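4.2 The sorting station and the people who work beside it
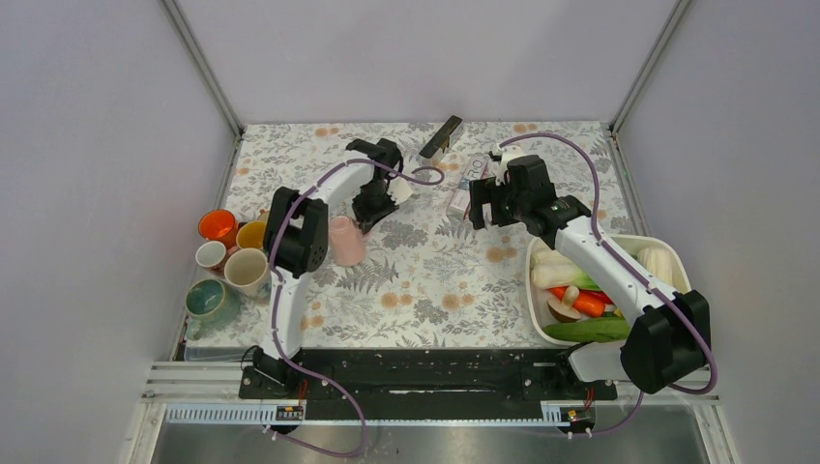

The second site in our study was the kitchen supply department of Montes, where returned items are sorted before they go back to the shelves. Before April, this work was done only by hand. Four persons shared one long table, and each of them handled more than 500 items in a shift. After the change, a part of the sorting was given to the two-arm station, and the workers were asked to prepare the table, to watch the arms, and to correct the mistakes.

Figure 3. Two-arm station with cups and mugs on the left side of the table and a basket of vegetables on the right.

We expected that the workers would speak mostly about speed. In the interviews they spoke more about attention. Jolene Whitcombe, who had sorted by hand for many years, explained that her hands are now less tired, but her eyes are more tired. "Before, I could think about my dinner," she told us. "Now I must look all the time, even when I do nothing." Alby Faulkner had the opposite opinion. He liked to arrange the cups for the next round, and he said this was the first time that a manager asked him how a table should be set.

A second change concerns the breaks. In the old system the workers stopped together. With the station, one person has to stay near it, so the breaks became 30 minutes in turns. Three of the four workers mentioned that they miss the common break. The shift leader, Marama McPhee, did not know about this complaint until we presented our first results to her.

The training was short and it was given by Bradix. It covered the stop button and the error list, but it did not cover how to set the table again after an error. This knowledge the workers built by themselves, and we return to it in Section 4.3.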